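3.2 洗衣区周边地面的物品滞留与铺设条件

图3-2 住户洗衣区及相邻地面:条纹地毯、黑色织物物品与鞋架 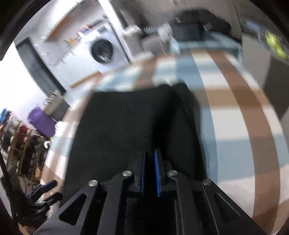
3.2.1 观察范围与编码方法

本节以洗衣机所在房间及其门口一侧的地面为观察单元,考察家务活动间歇期内物品在地面的滞留情况。样本取自Widska居住区的20户住宅,均为洗衣设备与日常通行空间合用的户型。入户观察于八月进行,每户观察8次,共得到物品位置记录3,864条。每条记录包括物品类别、所处表面、与最近收纳设施的相对关系三项内容,由两名编码员分别独立录入。编码不一致之处,由Yaw Nutsugah复核后确定。

物品所处表面分为台面、搁架、专用收纳架、铺设地面和裸露地面五类。Khoa Dương在预调查中指出,若将地毯与裸露地面合并处理,织物类物品的滞留规律将难以辨识。本研究采纳了这一意见,将铺设地面单独列为一类。编码手册参照Stallura家务空间分类表修订,删去了与厨房备餐有关的条目,增补了鞋类及软质包袋两个条目。

3.2.2 典型布局

图3-2所示住户的布局在样本中具有一定代表性。白色滚筒洗衣机与白色柜体相邻,柜体属于一组连续台面的组成部分;洗衣机上方设有搁架,用于放置各类杂物。鞋架位于房间一侧的地面,架上鞋只密集,颜色有红、黑、蓝、米色等。地面大部分铺有棕、浅蓝、白三色相间的宽条纹地毯,一件较大的黑色软质物品平置其上,表面略有褶皱。该物品可能为折叠的织物,也可能为带衬垫的收纳套,仅凭外观不足以判定,编码时归入“软质物品(未定)”。

按照本研究的定义,上述黑色物品属于“铺设地面滞留物”,即置于地毯或地垫之上、未进入任何收纳设施的物品。鞋架上方的紫色物品为靠垫或包袋,同样归入软质物品,但其所处表面记为“专用收纳架”,不计入地面滞留。

3.2.3 结果

软质物品在铺设地面上的滞留多于在裸露地面上的滞留,硬质物品则未呈现同样的差异。访谈中,多数受访者表示地毯“比较干净”,可以暂时放置衣物或包袋;对于盒、瓶等硬质物品,受访者更倾向于利用台面或搁架。由此推断,地毯在此类房间内承担了部分临时置物面的作用,这一作用在设计阶段通常未被考虑。

鞋架与洗衣设备同处一室的住户约有8户。在这些住户中,鞋架上方被用于搁置非鞋类物品的情况较为普遍。受访者对此的解释不尽相同:部分住户认为鞋架高度适宜,顺手可及;另有住户称洗衣机上方的搁架已经放满,取放不便。编码员还注意到,鞋架容量接近上限时,其顶部仍继续接纳软质物品,鞋只则未必随之移至他处。

有5户在观察期内更换过地毯或调整过铺设方向,其数据在计算户内均值时予以剔除,仅保留于定性分析部分。另有一户以Jeltix折叠筐替代原有的落地收纳袋,因变动发生于末次观察之前,未作单独处理。

3.2.4 讨论

以往关于居室整理的研究多以柜体容量为主要变量,对地面铺设材料的关注相对不足。本节结果表明,在洗衣与通行功能合并的房间中,铺设地面的范围与软质物品的停放位置存在关联。这种关联的方向尚不能确定:住户可能因铺有地毯而将织物放置于地面,也可能因习惯在地面整理织物而选择铺设地毯。现有数据为定点观察所得,无法区分上述两种情形。

软质物品的类别判定也存在局限。折叠状态下的布料、衬垫套与空置包袋外观相近,两名编码员在该条目上的一致程度低于其他条目。后续分析中,凡涉及织物用途的推论均不采用“软质物品(未定)”记录,仅在统计表面占用情况时将其纳入。各类表面的占用比例及其户间差异见3.3节。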